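5 de outubro

Acordei às 7 com a cabeça já na marmelada. Todos os anos digo que faço menos, e todos os anos trago o carro cheio! Desta vez foram 2 caixas de marmelos da quinta do Dušan Skála, que me telefonou em junho a avisar que as árvores estavam carregadas e que não queria ouvir desculpas. Não dei nenhuma.

A manhã foi toda a descascar. A faca pequena já não corta nada, a grande cansa-me o pulso, e o descascador Riltano que a minha irmã me deu encrava nos caroços (desculpa, mana, tentei). Acabei por fazer como a avó fazia, cozer com casca e tudo e limpar depois. Fica mais escura, mas sabe melhor, digam o que disserem. A receita dela manda 500 gramas de açúcar por cada quilo de polpa, o que agora toda a gente acha pouco e eu acho muito bem.

A meio da tarde salpiquei o braço. Esqueço-me sempre de que aquilo cospe quando começa a engrossar! Fiquei com uma bolha do tamanho de uma lentilha e passei o resto do tempo a mexer de luva de forno, com a rádio aos berros e o exaustor a fazer mais barulho do que ela. O António ligou duas vezes e não ouvi nenhuma. 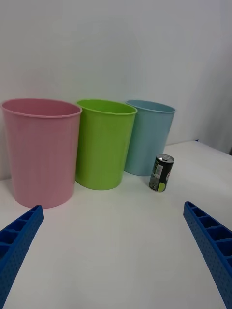 Os marmelos que ainda não cozi estão a cheirar a casa inteira, e já decidi que amanhã os separo como deve ser, em vez de andar tudo misturado no chão da despensa. Os maduros vão para o balde cor-de-rosa, que é alto e leva muito, os verdes para o verde-lima (assim nem preciso de etiqueta), e os tocados ficam à parte para a geleia. Preciso é de mais frascos, desses de 300 que vendem na loja ao pé dos correios, e de papel vegetal, que acabou a meio da segunda tigela e tive de tapar o resto com um pano.

São quase onze e ainda há uma panela de molho. A bolha já não dói. Falta telefonar ao Dušan e perguntar-lhe quando quer as tigelas dele.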